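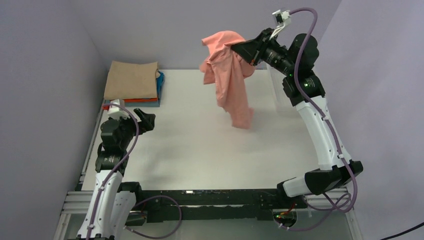 Life's too short to fold a rag, a reader in Dustby wrote after my last column, and since then three more of you have said the same thing in less polite words. Fine. I still fold mine.

Quick case for it, because I have 20 minutes before the bus to Fadirdale.

A cloth you grab from a heap comes up in a bunch. You shake it, hunt for a corner, lose the corner, find it again. Then you wipe the counter with a wad. A wad has one dirty side and you never know wich. Fold it in half, in half again, now you've got clean faces to turn to. My aunt cleaned rooms at the Lazarević guesthouse in Cirkirdale for years and did 70 cloths a week like that, standing up, radio on. 2 folds each. No ironing, no fuss about the hems matching.

And yes, the drawer. Heap drawer jams. Folded drawer shuts. I shouldn't have to argue this.

What I won't defend: the rolling, the little upright files, the labeled baskets. That's a hobby. Nice one, have fun. But a pink rag for the sink doesn't need to stand at attention like a library book.

The Dustby reader also says folding is for people with time. Maybe. I'm typing this with my coat on, and teh rags are done. Did them Thursday night while the pasta water boiled.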